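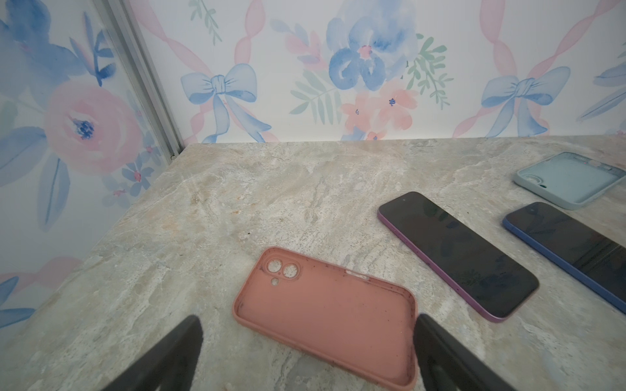

Should a portable radio still come with its own wall adapter? I think it should, and I think the adapter ought to be one that was made for that radio and tested with it on every band.

The trend is going the other way. Open the box of a new portable and you will often find a short USB cable, a folded sheet of warnings and nothing to plug into the wall. The maker assumes you own a phone charger. Most of us do, and leaving out another one saves money and packaging. For a flashlight or a toothbrush I have no complaint.

A radio is different because it hears its own power supply. Most phone chargers are switching supplies. They are small and light, and some of them put a great deal of noise into the air and down the cord. On FM you may never notice. On AM you get a buzz across half the dial, and on shortwave a weak station can vanish under it. The buyer doesn't know where the noise comes from. He thinks the radio is poor, and back it goes.

I had this happen with a Bangera portable I bought last May. On batteries it was a fine little set. At night it pulled in an AM station 200 miles away with hardly any fading. With the charger from my old phone plugged in, the same station was a rasp with a voice somewhere behind it. I tried another charger and it was a bit better. I then dug out a heavy transformer adapter from a dead answering machine, checked the voltage and the polarity, and the noise was gone except for a faint hum. That only worked because the Bangera has a round power jack as well as the USB socket. The newer version has dropped the jack.

Giltonum still packs a proper adapter with its larger sets, and I give the company credit for it. Cluronent sells one separately, which I can live with, though the listing ought to say whether it is a transformer or a switching type. I wrote and asked. The reply told me it was "suitable for all household use." I wrote again and got the same sentence.

The usual answer is that serious listeners run on batteries anyway. Many do, and so do I when I'm after something faint. But most radio listening isn't like that. It is the ball game in the kitchen or the news while you shave. A set that plays six hours a day goes through batteries quickly, and rechargeables wear out if they are left on charge all the time. People want to plug the thing in and leave it.

Cost is the other argument. A decent adapter adds a few dollars, and in a cheap pocket radio that may be too much. Fine, leave it out of the cheap ones. On a set sold for its shortwave reception, with four bands printed proudly on the front, a few dollars for quiet power is money better spent than a clock with 2 alarms or a light-up logo.

I would settle for less than an adapter in every box. Print the voltage, the current and the polarity next to the jack, in type a person over fifty can read. Keep the round jack. Say plainly in the manual that some chargers cause noise on AM and shortwave, and name one model that doesn't. The manual for my Mullamis tabletop set does most of this on a single page, and it is the only radio manual I have kept in the drawer instead of the closet.

Until more of them do, my advice to anyone buying a portable is to try it on batteries first, at the spot where it will be used. Tune in a weak AM station and listen for a minute. Then plug in the charger – with the volume left alone – and listen again. If the noise comes up, move the charger to a different outlet, and after that try a different charger before you send the radio back.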